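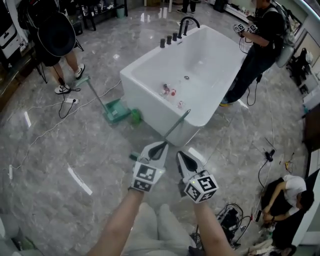
Saturday, August 10, 2019

So we've had the keys for nearly three months and I've finally worked out why the water bill looked so odd. The meter said 3049 when we moved in back in May and I'd copied it down as 2000 and something, because it was raining and I had a box under one arm. Silly me! The woman on the phone was lovely about it and it's all sorted (five quid in our favour, don't spend it all at once).

Otherwise Urkville is treating us well. I've found the good bakery, the bad bakery, and a bus that goes nearly all the way to my sister's. Still no curtains upstairs, so I'm up with the sun every morning and getting loads of reading done. Next job is the back gate, which sticks.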